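Letik Bedrooms: README

Stuff left on beds and what happens to it. Notes and pictures from ordinary bedrooms, mostly small ones.
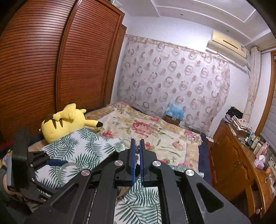 What's in it

3000 pictures, 148 beds. Mostly made or half made, with whatever was lying on them. Blankets, quilts, plush toys, jewelry, the odd tool. Bedding is the main thing, the rest is whatever people had out that day.

Bedding labels

top layer = whatever is on top where you'd sit
second layer = anything showing past it
Print goes in its own field. Palm leaf, floral, stripe, plain. Green palm fronds on white is "palm leaf", not "green". Roses are "floral", don't list each color. If the quilt has a border put border=yes.

Small things

Bangles and bracelets go under jewelry. Write the color you see and leave the material blank, we had too many arguments over jade. Plush toys: name the character if it's obvious (Pikachu), otherwise just the animal. Lying on its side is "side", even if the face is turned away.

Folders

virville/ first batch, small rooms
flostwood/ second batch, bigger beds, more pillows
asamoah/ 14 rooms, kids mostly. Done in June

Tidying notes

Each room has a notes.txt. Order is usually toys off, small things to the nightstand, top blanket folded, quilt pulled straight. Some people do the quilt first. Leave it how they wrote it.

Known problems

- "quilt" and "comforter" got mixed in virville, Naa Bonsu is fixing
- a few notes files are emtpy
- wardrobe sometimes tagged as closet, treat as same for now
- pillow counts in flostwood not checked

Questions to Philomena Owusu. Not on Sunday pls.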